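Teaching a Simulated Robot to Open Doors: Collecting the Examples
Project report, Calden group
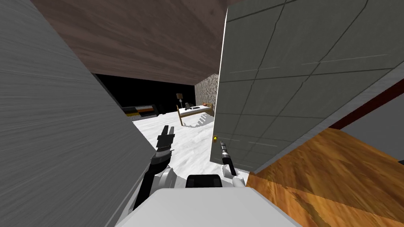

Last changed: 6th September

Group members: Saranya Menon, Pavithra Marar, Jagadeesh Acharya
Supervisor: Thenmozhi Rao

1. What we wanted to do

Our project is one part of a larger course project on household tasks. The other groups worked on picking up and placing objects. We took doors. The goal of our part was to collect a set of examples in simulation in which a two-armed robot goes to an inside door, brings its gripper to the knob, and opens the door wide enough to go through. The examples are later used to train a policy which copies the human operator.

We did not train the final policy ourselves. Sharada Iyengar from the other group is doing this, and her results will be in her own report. We only made a small test training, described in section 5, to see if our data can be read and used.

2. The setup

The simulator runs on one desktop computer in the lab. The operator sees the view from the robot's head and moves the two arms with two hand controllers. The base is driven with the small sticks on the same controllers. We record the head view, the joint positions of both arms, the opening of both grippers and the speed of the base.

The rooms come from a scene package which our supervisor gave us. We call them Trurnis and Protville, which are the folder names, and we kept them so that the files are easy to find. The picture at the beginning of this report is from a bedroom door. The right gripper is at the gold knob, and the bed and the lamp can be seen in the room behind. This is the moment which gave us the most work, because from the head view the knob is small and the gripper covers part of the space near it.

In the beginning we wanted to use only the right arm and to keep the left arm folded. Pavithra tried this in March and found that the operators forget about the folded arm and hit the wall with the elbow when they drive through. After this we let the operator hold the left arm freely in front of the body. It looks less tidy in the recordings, but there were fewer collisions.

3. How an example is recorded

Each example starts with the robot placed in front of the door, at a distance and an angle which the program chooses. The operator presses the start button, drives closer, reaches, grips, turns and pulls or pushes. The example ends when the door has passed the angle we set, or when the operator presses the stop button.

We agreed on these rules before we began:

The operator does not correct a bad grip more than one time. If the second grip also slips, the example is stopped and marked as failed.

The head stays still during the grip. Moving the head helps the operator, but then the view changes in a way that the arm data does not explain.

No pause longer than a short breath. In our first recordings there were long stops where the operator was only thinking, and a policy which copies this will also stop.

Failed examples are kept in a separate folder and not deleted. Jagadeesh asked for this, and later we were glad, as we could look at them again when we changed the rule about the grip.

Saranya and Jagadeesh were the main operators. Pavithra wrote the checking program and recorded also a smaller part herself, mostly on the Protville doors.

4. The data

We recorded 2496 examples in total. After checking, 2371 stayed in the set. The rest were taken out for one of these reasons: the gripper went through the door surface because of a simulator error, the recording had missing frames, or the door was opened by the arm and not by the knob.

The last reason needs a few words. Some doors in the package are not completely closed when the scene is loaded. An operator who is in a hurry can push such a door with the forearm, and the program counts it as success. We noticed it only when Thenmozhi Rao asked to see a few examples at normal speed. Pavithra then added a check that the knob must turn before the door moves. We should have had this check from the first day.

The set uses 8 different doors. We would like to have more, but each new door needs its hinge and knob to be adjusted by hand, and this took longer than we planned. On one door the knob was so stiff that the gripper turned around it without moving it, and we spent a lot of time on the friction values before we saw that the knob was simply attached at the wrong point.

5. A small test

To check the format, we trained a simple copying model on the examples from 2 of the doors. It learned to drive to the door and to raise the right arm toward the knob. It did not grip well. In many runs the gripper closed a little before the knob, at the left side of it. We think the reason is the head view: depth is difficult to judge from one camera — for the operators too — and they often felt for the knob by touching the door first. The model copies the movement but has no information about the touch.

We have not tested this idea properly. One way would be to add the contact force to the recording. The simulator can give it, but our file format (made from the older Aksoy scripts) has no place for it at the moment.

6. What we would change

We would write the checking program before recording and not in the middle of it. We would also change operators more often on the same door. Now almost all examples of some doors come from one person, and Saranya and Jagadeesh reach in quite different ways. Saranya comes from above with the wrist already turned, Jagadeesh goes straight and turns at the end. A model trained on one door may learn the person as much as the door.

The start positions could also be wider. In our set the robot always begins with the door in its view. Sharada has already asked for examples where it must first turn to find the door, and Pavithra has prepared the start positions for these in the Protville folder. They are not recorded yet.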